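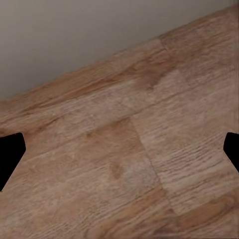 About Stondari

Stondari teaches robots household and storeroom tasks by remote control. Our operators guide a two-finger gripper through each task in a simulated room, and the recorded motions are used to train the robot's own control software. The company was founded as a training department of Bromitz and has operated independently since June 2021.

Our Work

Every task begins with a written plan agreed with the client. An operator then performs it by hand controller, with the view from the gripper shown on screen. Sessions last 60 minutes and are reviewed by a second operator before any recording is released – incomplete or unclear attempts are marked and kept apart from the rest.

Our Vimovo library holds 1457 reviewed demonstrations as of May 2024. It covers reaching, grasping, placing, and the approach to low or enclosed spaces, where the angle of the wrist requires particular care.

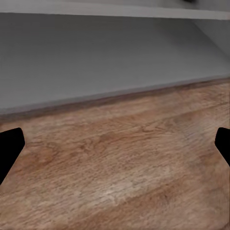
Gripper view beneath an overhanging board, from a simulated session.

Our Operators

New operators complete six weeks of instruction at our Mercado office. They learn the hand controller first and move on to full tasks under supervision. Prior experience with robots is welcome but not required.

Working With Us

Stondari accepts projects from manufacturers, research groups, and technical colleges. Inquiries may be sent through the contact page – please include a short outline of the task and the type of gripper to be used.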